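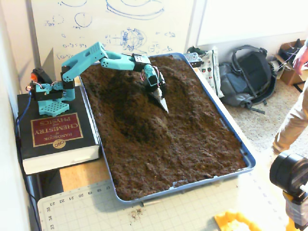
February is potting month at my place, and I've been itching to get my hands dirty again! I promised Josiane Marty I'd put up a page about the new soil mix before I sow the peppers (eight kinds this year, I got carried away). I work it in a big blue tray – it keeps most of the mess in one spot, though a bit always ends up on the cutting mat out front. The mix is still pretty clumpy, with a mound toward the back and a flatter patch in front, so it needs more breaking up before any seed goes in. Sowing starts with the slow ones, and the basil can wait until March.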